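Category: Home Workshop > Tables and Work Surfaces

Small white plastic part on a dark mat, or better a light one?

Posted by Lutfa Sikder, 2021-07-15

Hello to all. I want to arrange one table for working with small plastic pieces. Mostly they are white blocks with a little tab on the left side and another, narrower one on the right. I bought a dark gray mat from Hisden for 37 dollars and I put it flat on the table.
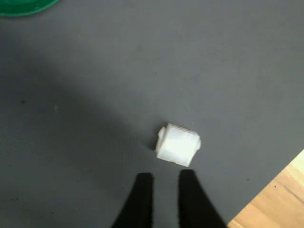
My difficulty is with the light. The top of the white piece becomes so bright that I cannot see its surface well, and my eyes are tired after 16 minutes. Should I change the mat for a light one, or change the lamp? Also I wish to know if the mat must be fixed to the wood. I would be thankful for any advice.

Parveen Siriwardena

Keep the dark mat. White on dark gray is easy to find, and on a light mat you will search for every piece you put down. The problem is your lamp. Turn it so that the light comes from the side and lower, then the tabs and the edges make a soft shadow and you see the shape much better. I did this in my own room and did not need to buy anything.

For fixing, masking tape near the corners is enough. Please do not use glue on a wooden top - I did it once with a Botano mat and I was sanding until August.

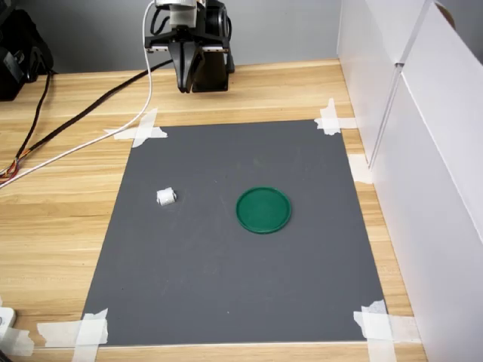

Cables are the other thing. Lead them all to one side, the left for example, and tape them down at the back where your hands do not go. Thin wires I would tie together before they reach the table edge, otherwise they pull on each other. And leave some free wood behind the mat, it is useful for a cup of screws.

Cheng47

get a weaker bulb. i have same mat, no problem

Back to top | Contact us | Copyright Taltix Community Help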